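Home News Recycling Events Contact

Drundska sorting room to take plastic bottles from October

2 min read

May 4, 2022

The Geleck reuse centre in Drundska will accept plastic drinks bottles from October, its operators said in a notice to residents. Until now the centre has taken only glass and cans.

Bottles can be left with their caps and labels on. They will be put into bins at the sorting tables and sent on to Gurnurik, where a new baling shed opened last year.

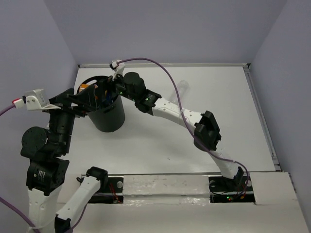
Households will be able to bring up to 50 bottles a visit. Larger loads, such as those from clubs and cafes, need to be booked in advance -- the centre has room for 2000 bottles before a collection is due. Cooking oil bottles and anything that has held paint or cleaning fluid will still be turned away.

Small and large bottles can go in together. The centre had planned to ask for clear and coloured plastic in separate bags, but dropped the idea after a trial at its Lâm site, where most bags came in mixed anyway.

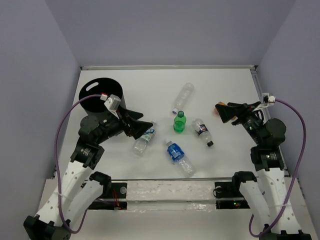 Plastic bottles on a white work surface, with a black bin at the far left.

Opening hours are unchanged. The car park entrance on the Lâm road will be closed for resurfacing for five days before the change -- visitors should use the side gate.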